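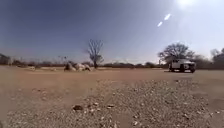 Dry ground with loose gravel and small pebbles.

Provside Land Access: frequently asked questions

Do I need a permit to walk at Usuto?
Day visitors on foot do not. Groups of more than eight must apply in writing to the access office.

When are applications considered?
Applications for the spring season close on 17th November. Late forms are held over to the next round.

May I collect stones or plants?
No. Samples may be taken only under a research licence, issued by Omid Akbari.

Are vehicles allowed?
Only on Track 78 – and only with a gate pass, valid for two days.

Whom should I contact about a refused application?
Please write to Josiane Marty, Appeals, at the Ferrand office.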